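Ticket: listing page not showing HOA fee, Griderlow model home
Opened by: Brisa Arriaga
Assigned: Wenceslao Ibarra
Status: open

8:00 Buyer called, fee field blank on all 4 floor plans. Checked on phone and laptop, same thing.

8:40 Re-entered 600 in Nevness, saved. Still blank on teh public page. Photo gallery loads fine. 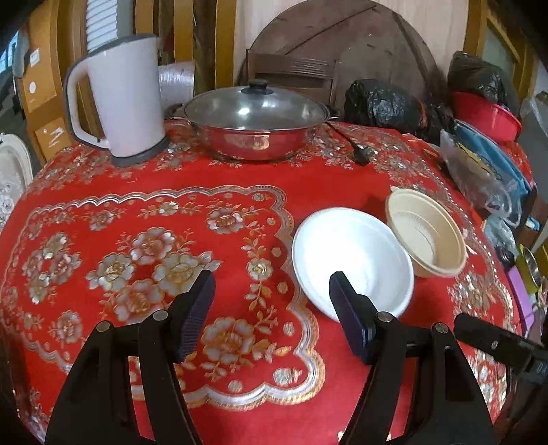 Step 2: cache

Cleared, republished. Fee shows on two plans now. Other two say "contact agent". Asked Yatziri who set that, wating to hear back.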